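Home | Stays | City Breaks | Food & Drink | Contact

Grararex apartments to open in February

Saturday, January 25, 2020
By Abdel Rahman

A new set of vacation apartments called Grararex will take its first guests in February, two streets back from the harbor in Flarnetum. The building was a customs office and had stood empty for years before work began on it. 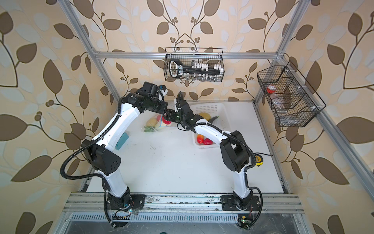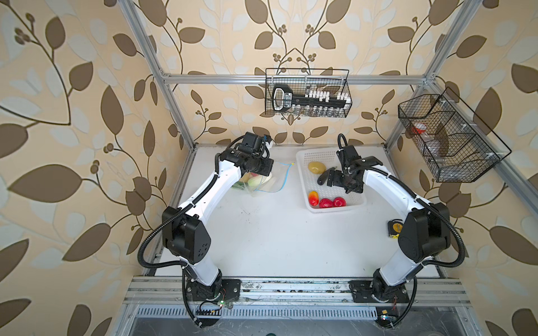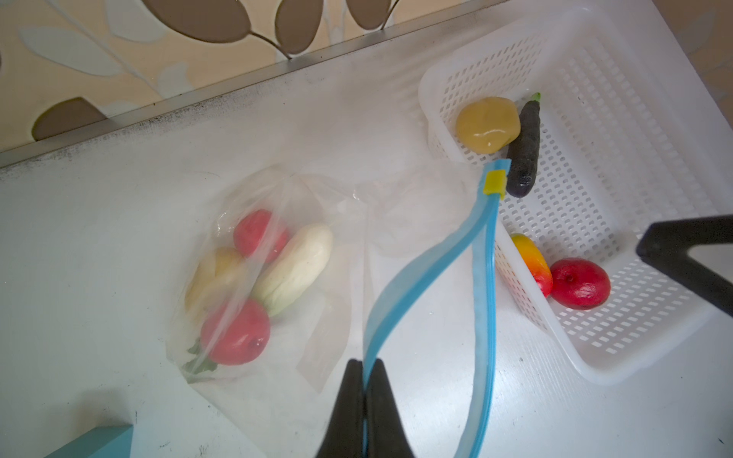
There are 57 apartments on four floors, most of them studios with a small kitchen. The larger units on the top floor sleep four and have a balcony facing the water. The original stone staircase has been kept, and so have the tall windows on the street side.

Rates start at $90 a night for a studio, with a minimum stay of two nights. Breakfast is not included, but guests can order it the evening before from the bakery on the ground floor – it opens at 6:30 a.m., early enough for anyone catching the first ferry.

Parking in the old town is limited. Guests arriving by car can use the public lot behind the market and walk the last few minutes, or ask the front desk to book one of the spaces in the courtyard. Pets are allowed on the first floor only.

The owners also run the Elon guesthouse on the other side of the harbor, which will stay open through the winter. Its garden rooms are being repainted and will be available again before Easter.

Bookings for Grararex are open now by phone and at the Elon front desk. Online booking will follow next month.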